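3. 연구 대상지와 조사 방법

3.1 대상지의 개요

본 연구가 다루는 Hadgu 저수지는 Curkov 강 하류의 범람원에 자리한 얕은 저수지로, 농업용수를 대기 위해 만들어졌지만 오래전부터 붕어와 잉어를 찾는 낚시인들이 계절마다 드나들던 곳이기도 하다. 저수지로 흘러드는 물은 크게 두 갈래인데, 하나는 Jevia 마을을 지나오는 지류이고 다른 하나는 논 사이를 돌아 내려오는 배수로이다. 두 물줄기는 성격이 꽤 달라서, 비가 온 다음 날 둑에 서서 바라보면 지류 쪽은 금세 맑아지는데 배수로 쪽은 한참이 지나도 누런 빛이 가시지 않는다. 필자는 이 저수지를 연구 대상으로 삼기 전에도 여러 해 동안 이곳에서 낚싯대를 드리웠고, 그때 몸으로 익힌 이런 차이가 결국 조사 지점을 나누는 데 큰 도움이 되었음을 먼저 밝혀 두고 싶다.

선행 연구들은 대체로 수온과 조과의 관계에 관심을 두어 왔다. 물론 수온은 중요한 변수이며, 본 연구에서도 빠뜨리지 않고 측정하였다. 다만 늦가을의 얕은 저수지에서는 하루 사이의 수온 변화보다 수위의 오르내림이 붕어의 먹이 활동을 더 잘 설명해 주지 않을까 하는 것이 필자의 오랜 짐작이었고, 이 장에서 설명하는 조사 방법은 모두 그 짐작을 차근차근 확인해 보려는 뜻에서 마련되었다.

3.2 조사 지점과 조행 기록

조사 지점은 모두 7곳으로, 상류의 갈대밭 가장자리에서 제방 쪽 취수탑 부근까지 저수지를 한 바퀴 도는 순서로 번호를 붙였다. 갈대밭과 가까운 지점은 바닥이 무르고 수심이 얕은 반면, 제방 쪽은 석축이 물속까지 이어져 바닥이 단단하고 수심이 급하게 떨어진다. 이렇게 성격이 다른 자리를 고루 넣은 까닭은, 수위가 변할 때 붕어가 저수지 안에서 어디로 옮겨 가는지를 조금이라도 넓게 살피고 싶었기 때문이다.

조행은 11월 한 달에 걸쳐 36회 이루어졌으며, 이 기간에 기록된 붕어는 모두 732마리이다. 각 조행에서는 채비와 미끼를 가능한 한 같게 유지하였다. 원줄과 바늘의 호수를 통일하고 미끼는 지렁이만 썼는데, 평소 떡밥 낚시를 즐기던 참여자들에게는 조금 답답한 조건이었을 것이다. 그럼에도 찬 바람 속에서 끝까지 약속을 지켜 준 분들께 이 자리를 빌려 깊이 감사드린다. 낚은 붕어는 몸길이를 잰 뒤 곧바로 놓아주었고, 살림망은 사용하지 않았다.

기록지는 현장에서 연필로 적는 방식을 택하였다. 휴대 전화로 입력하는 방법도 검토해 보았지만, 장갑을 벗고 젖은 손으로 화면을 누르는 일이 생각보다 번거롭고 오타도 잦아 예비 조사 단계에서 그만두었다. 종이 기록은 옮겨 적는 수고가 따르는 대신, 참여자가 여백에 자유롭게 남긴 메모를 함께 얻을 수 있다는 장점이 있었다. “해 질 무렵 배수로 쪽에서 물 흐름이 갑자기 세짐”, “갈대 밑에서 뒤척이는 소리” 같은 짤막한 문장들은 나중에 수위 자료를 해석할 때 뜻밖의 실마리가 되어 주곤 하였다.

3.3 어탁 자료의 활용

본 연구에서 조금 특별하게 다룬 자료가 있다면 Gemovstead 낚시 동호회가 보관해 온 어탁이다. 어탁은 물고기의 몸에 먹을 칠해 종이나 천에 그 모습을 떠내는 오랜 기록 방식으로, 대개 한쪽에 붓으로 어종과 몸길이, 낚은 날짜와 장소를 적어 넣는다. 기념품으로 여겨 벽에 걸어 두는 일이 많지만, 찬찬히 들여다보면 과거의 저수지에 어떤 크기의 붕어가 살았는지를 알려 주는 소중한 사료이기도 하다. 몸길이를 부풀려 적기도 어려운 것이, 바로 옆에 실물 크기의 자국이 남아 있으니 말이다.
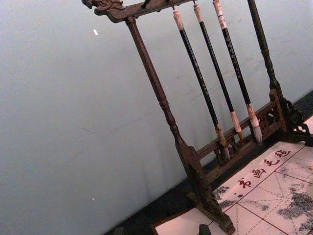
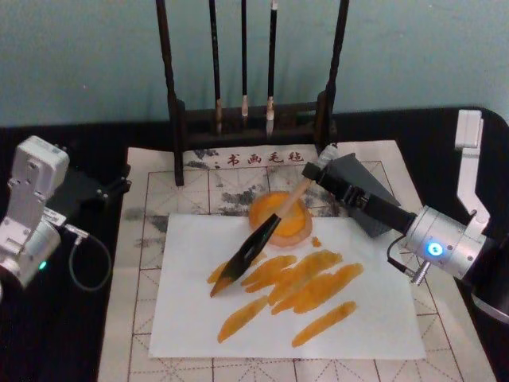
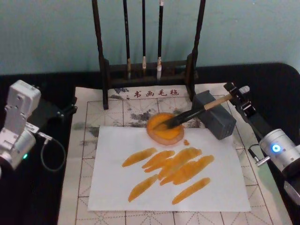
그림 3. 서예용 붓걸이와 그 주변의 모습.

동호회의 보관함에는 어탁 400점이 있었고, 이 가운데 장소와 날짜가 모두 읽히는 것만을 분석에 포함하였다. 판독은 두 사람이 따로 진행한 뒤 결과를 맞추어 보았으며, 의견이 갈린 경우에는 무리하게 결론을 내리지 않고 해당 자료를 제외하였다. 먹이 번져 글자가 뭉개진 것, 흘려 쓴 글씨라 지명을 가려내기 힘든 것도 적지 않았다. 아쉬운 마음에 며칠씩 붙들고 있던 어탁도 있었으나, 끝내 읽지 못한 것은 읽지 못한 대로 남겨 두었다.

몸길이는 적혀 있는 수치와 별도로, 주둥이 끝에서 꼬리지느러미 끝까지를 자로 다시 재었다. 어탁은 물고기의 둥근 몸을 평평한 종이에 펴 놓은 것이어서 체고는 실제보다 넓게 나타나기 쉽지만, 몸길이는 그 영향을 비교적 덜 받는다고 보았다. 따라서 체고는 참고로만 적어 두고 이후의 비교에는 쓰지 않았다. 한 가지 조심할 점은 어탁으로 남는 물고기가 대체로 큰 개체라는 사실이다. 손바닥만 한 붕어를 정성껏 탁본해 두는 낚시인은 드물기 마련이어서, 어탁의 평균 몸길이를 이번 조행 기록의 평균과 곧장 견주는 일은 피하고 각 자료의 상위 구간만을 비교하였다.

3.4 수위 자료

수위는 취수탑에 설치된 눈금을 조행 시작과 종료 시점에 각각 읽어 기록하였다. 바람이 강한 날에는 물결 때문에 눈금이 흔들려 보이므로, 잠시 사이를 두고 세 번 읽어 가운데 값을 취하였다. 배수로 수문이 열리고 닫힌 시각은 수리 관리 일지에서 옮겨 왔는데, 일지의 시각이 현장 메모와 어긋나는 날이 더러 있었다. 이런 날은 일지를 우선하되 분석표에 따로 표시를 해 두었고, 표시된 날을 뺀 결과도 4장에서 나란히 제시한다.

수위의 변화는 조행 시작 전날 저녁을 기준으로 상승, 유지, 하강의 세 단계로 나누었다. 단계를 더 잘게 나누는 방안도 고려하였으나, 그렇게 하면 지점에 따라 조행이 한 번도 없는 칸이 생겨 비교가 어려워진다. 지점별 조과는 낚시 시간으로 나누어 시간당 마릿수로 환산하였으며, 참여자의 숙련도 차이는 같은 사람이 여러 지점을 돌아가며 앉도록 자리를 배정하여 줄이고자 하였다.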